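Tam Street bus station, the new shelters

kerbside
Used the new Rekell stand this morning. The old one had 50 seats, this has 3 benches. Roof stops short of the kerb too.

Cunen_line
Benches are fine. Most people wait under ten minutes. 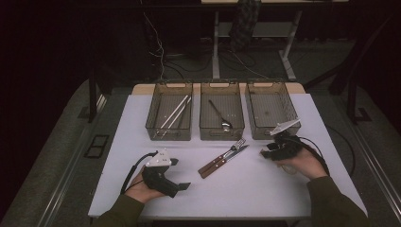 kerbside
Not for the Vonura bus they don't. It's every half hour after 6pm.

oldtimetable
I'd keep the brown brick wall at the back. They want to clad it in August.

Cunen_line
Disagree, it's filthy. Clad it.

oldtimetable
Cleaning it would cost less. Has anyone seen the drawings?

kerbside
They're up in the ticket hall, next to the lift.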